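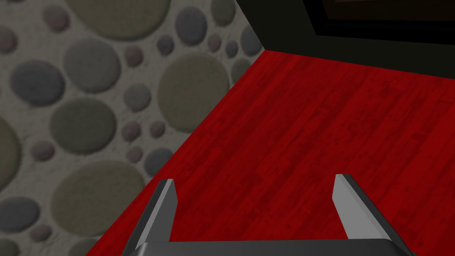

*Red wooden floor, stone-patterned wall.*

## Floors, at last

I've been putting off the floor question since August, and thank you to everyone who wrote in to nag me. Kusum Rawat sent two pages on wax alone (I read every word, Kusum!) and Aurel Oprea wants it known that he still thinks carpet is warmer.

So, here's where I've got to with old boards. If yours are sound, leave the big sander at the hire shop. I did our back room by hand with a scraper and medium paper, and it took 17 evenings, most of them with the radio on and a cup of tea going cold on the windowsill. Slow, yes, but I kept the dips by the door that I'm so fond of, and the dust stayed in one room.

Colour is where I came unstuck. I wanted a deep red and bought a stain called Jurken, which looked lovely on the lid and went on like beetroot juice. Nisha Sachdeva told me to thin the second coat and wipe it off after a few minutes, and that calmed it down no end. Try it on a spare bit of board first, or inside a cupboard, and look at it in the morning as well as under the lamp.

Gaps between the boards I filled with slivers of pine, glued on one side only so the wood can still move. Devendra swears by string. I've not tried string.

Next time it's skirting boards, and Sneha Bisht has promised me her method for getting old gloss off without taking the plaster too. If you have a floor you're proud of (or cross with), do write in and tell me what you used on it.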